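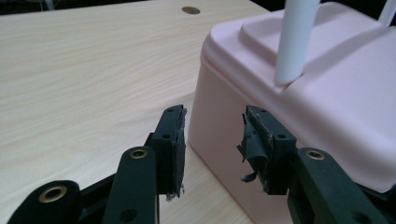
How should desk cables be labeled so they can be traced later?

Put the same code on both ends of each cable, within two inches of the plug, and keep a list that says what each code connects.

Labeling One End Is Not Enough

A single label at the wall tells you what is plugged in there. Once the cable drops through the desktop and joins the others in the tray, the code is lost until it comes out again. Flag labels work best on thin cords. Wrap labels suit anything thicker than a pencil.

Choosing codes

Use a letter for the type and a number for the run: P for power, N for network, V for video. P1 and P2 are enough for most desks. Avoid device names. Monitors get swapped and the label stays.

Steps

1. Shut down the equipment and switch off the power strip.
2. Unplug one cable at both ends. Wipe the jacket with a dry cloth.
3. Print two identical labels. Handwriting is fine with a fine-tip permanent marker.
4. Apply the first label with the text running along the cable. Press for ten seconds.
5. Apply the second at the other end and write the code in the list.
6. Plug the cable back in before starting the next one.

Route power on one side of the tray and data on the other. Leave enough slack at the desktop opening to pull each plug clear of the surface. Use hook-and-loop ties, snug but able to slide.

Keeping the list

Columns: code, from, to, length, date changed. Tape a copy under the desktop. Flor Huamán's template adds a column for the adapter voltage, useful where several bricks share the same plug size.

Recheck the labels each November. Replace any with lifted corners.

313 shares
2 comments

Related
Mounting a Power Strip Under a Desk
Reading the Label on a Power Adapter
Cable Trays: Mesh or Solid?
Eliécer Carhuamaca on Drilling Clean Desktop Holes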